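3 Material und Methoden

3.1 Herkunft und Auswahl der Geräte

Untersucht wurden ausgemusterte Arbeitsplatzrechner aus Verwaltungen und kleineren Betrieben, die der Weiterverwendungsstelle Zekevier übergeben worden waren. Die Erhebung begann im September und umfasste 621 Geräte. Tragbare Rechner, Server und Geräte mit fest verlöteten Arbeitsspeichern blieben unberücksichtigt. Ausgeschlossen wurden ferner Rechner, deren Inventarnummer sich keinem abgebenden Betrieb mehr zuordnen ließ, da für sie weder Anschaffung noch Nutzungsdauer rekonstruierbar waren.

Die Nutzungsdauer wird in dieser Arbeit als Zeitraum zwischen der ersten Eintragung im Anlagenverzeichnis und der Streichung aus demselben verstanden. Diese Definition weicht von der bei Galbraith und Strachan verwendeten ab, die den Zeitpunkt der letzten Anmeldung heranziehen. Beide Größen können erheblich auseinanderliegen, weil ausgediente Rechner häufig noch längere Zeit in Nebenräumen gelagert werden, ohne buchhalterisch abzugehen. Für die Frage nach den betrieblichen Ersatzentscheidungen ist die Buchungslage maßgeblich; für eine technische Alterungsanalyse wäre sie ungeeignet.

3.2 Erfassung der Baugruppen

Für jedes Gerät wurden Gehäuseform, Hauptplatine, Arbeitsspeicher, Datenträger und Netzteil getrennt aufgenommen. Die Aufnahme erfolgte am geöffneten Gehäuse, das hierzu auf die Seite gelegt wurde. Der Arbeitsspeicher nimmt in der Auswertung eine Sonderstellung ein: Er ist im Regelfall gesteckt, lässt sich ohne Eingriff in andere Baugruppen tauschen und wird in den Begründungen der abgebenden Betriebe als Engpass besonders häufig genannt (vgl. Abschnitt 4.2). Abbildung 2 zeigt die Lage der Speichersteckplätze auf der Hauptplatine eines geöffneten Towergehäuses.

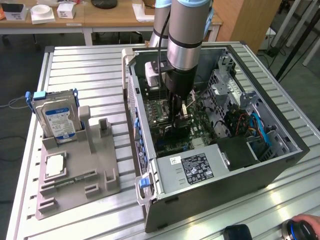
Arbeitsgruppe Nutzungsdauer und Ersatzbeschaffung, Fachbereich Betriebliche Stoffwirtschaft

Abb. 2: Geöffneter Desktoprechner in Towerbauform, liegend. Steckplätze mit Speichermodulen auf der grünen Hauptplatine; am Gehäuserand blaue Klammern der Erweiterungsschächte.

Die Zugänglichkeit der Baugruppen wurde auf einer ordinalen Skala bewertet. Die unterste Stufe bezeichnet Baugruppen, die ohne Werkzeug erreichbar sind, die oberste solche, deren Ausbau die Entnahme der Hauptplatine voraussetzt. Die Bewertung nahmen zwei Personen unabhängig voneinander vor. Bei abweichender Einstufung entschied eine dritte Person anhand des Aufnahmebogens. Nachträgliche Änderungen an bereits abgeschlossenen Bögen waren nicht zulässig; Korrekturen wurden als gesonderte Zeile mit Kürzel vermerkt.

3.3 Befragung der abgebenden Betriebe

Ergänzend wurden 28 Betriebe schriftlich zu den Gründen der Ausmusterung befragt. Der Fragebogen folgt in Aufbau und Reihenfolge dem Instrument von Zamudio und Oberholzer, wurde jedoch um einen Block zu Wartungs- und Leasingverträgen erweitert. Mehrfachnennungen waren möglich. Freitextangaben wurden induktiv kategorisiert und anschließend den Kategorien »Leistung«, »Ausfall«, »Vertragsende«, »Softwarevorgabe« und »Sonstiges« zugewiesen.

Die Kategorie »Leistung« erwies sich bei der Vorprüfung als uneinheitlich. Unter ihr fanden sich sowohl Klagen über lange Startzeiten als auch pauschale Hinweise auf das Alter des Geräts. Sie wurde deshalb nur dann vergeben, wenn aus der Angabe ein konkreter Nutzungsvorgang hervorging. Reine Altersangaben fielen unter »Sonstiges«, was deren hohen Anteil in Tabelle 3 teilweise erklärt.

3.4 Kostenansatz

Den beobachteten Ersatzbeschaffungen wird ein hypothetischer Aufrüstungspfad gegenübergestellt. Für diesen wurden Materialkosten, Arbeitszeit und Ausfallzeit des Arbeitsplatzes angesetzt. Die Materialkosten einer Aufrüstung wurden auf 200 Euro je Gerät begrenzt; oberhalb dieser Schwelle gilt der Pfad als nicht gewählt. Gemeinkosten der Beschaffung, etwa für Ausschreibung und Wareneingang, gehen in beide Pfade ein, werden beim Ersatz jedoch je Los und bei der Aufrüstung je Gerät verbucht. Matheson kritisiert eine solche Asymmetrie mit dem Argument, sie benachteilige kleine Betriebe rechnerisch doppelt. Der Einwand ist für Rahmenverträge zutreffend. In der vorliegenden Stichprobe beschafft die Mehrzahl der Betriebe ohne Rahmenvertrag, sodass der Ansatz beibehalten wurde. Eine Variante mit einheitlicher Verbuchung je Gerät ist in Anhang B dokumentiert.

3.5 Einschränkungen

Die Stichprobe ist nicht repräsentativ für den Gesamtbestand betrieblich genutzter Rechner. Betriebe, die Altgeräte an eine Weiterverwendungsstelle abgeben, dürften sich in ihrem Beschaffungsverhalten von solchen unterscheiden, die unmittelbar entsorgen. Zudem fehlen Geräte, die innerbetrieblich weitergereicht wurden und daher im Anlagenverzeichnis verblieben sind. Die im Folgenden berichteten Nutzungsdauern sind insoweit als untere Schätzung zu lesen.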